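Kustix Product Records: Therapy and Treatment Furniture
Release of 21 December 2022

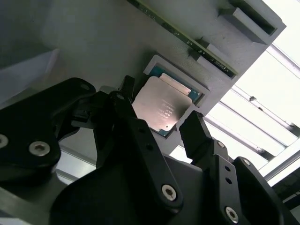
This release contains the product records held by Kustix for height-adjustable treatment tables, therapist stools and positioning cushions. It is intended for clinics, purchasing departments and resellers who need comparable specifications in a single place.

Contents

The release holds 975 records, one per line, in a single comma-separated file named products.csv. Each record has 13 fields. A second file, fields.txt, gives the name, unit and permitted values of every field. Three product lines are covered: Kirby (tables with electric lift), Dular (tables with hydraulic lift) and Murín (stools and cushions).

Sources

Specifications were taken from the printed catalogs and service manuals of each product line. Where a catalog and a manual disagree, the manual is followed and the field "source" is set to M. Upholstery color codes follow the catalog in all cases.

Units

Lengths are given in inches and weights in pounds. Table height is measured from the floor to the top of the upholstery, with the casters retracted. Lifting capacity refers to an evenly placed load — it does not apply to a patient seated on the head section.

Known limitations

123 records for discontinued Dular models have no value for lifting capacity. A further 33 records, all Murín cushions, list the outer cover material only. Prices are not included. Delivery times were removed from the file in February and will not be restored.

The records do not replace the user manual supplied with each table. Clinics should consult the manual before installing or moving a table or changing its foot control.

Use and redistribution

The files may be copied and used within an organization without charge. Resellers may reproduce individual records in their own catalogs provided that the model number is left unchanged and the release date is shown.

Maintenance

Records are maintained by Iker Aranda. Corrections to the service manual data are reviewed by Demetrio Aranda before they are entered. Please include the model number, the field name and the page of the manual on which the correct value appears.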